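17th November, kitchen bench, Varkport

Cucumber pickle again, third go at the recipe, and I am writing this up while the jars are still in front of me, since last time I left it until the evening and could only remember the half I was pleased with.

The August batch went soft within a fortnight. Ieva Pētersons thought I had been mean with the salt, and having dug out the old page I have to say she was right (sorry, Ieva, I did grumble at the time). So today's brine is stronger, and the cucumbers came from Abou Zeid, who had lovely firm ones in.

1. Washing and trimming
Cold water, a good rub with the fingers, then a thin slice off the blossom end. I always forget which end that is and have to go and look it up. Anything with a bruise went into a salad for lunch, and very nice it was too.

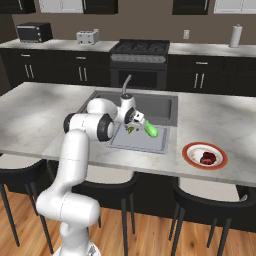

2. Brine
500 g water, 110 g cider vinegar, salt as on the card taped inside the cupboard door. Brought it up gently, stirred until clear, then left it to cool with the lid on. The dill from Mosta is milder than what we had before, so I put in a whole extra sprig per jar and may regret it.

3. Packing
Tall jars first, spears standing up, garlic at the bottom. The first jar took 179 g of cucumber and the second only 146 g, my spears being rather fat by then. Next time cut them all before packing any!

To do: label the lids, move everything to the cold shelf, open the first jar with Ieva and write down what we think before we start talking about something else.

Recent entries
Rye starter, slow again
Loltska plum jam, setting trouble
Which vinegar for beetroot?
Cleaning the big crock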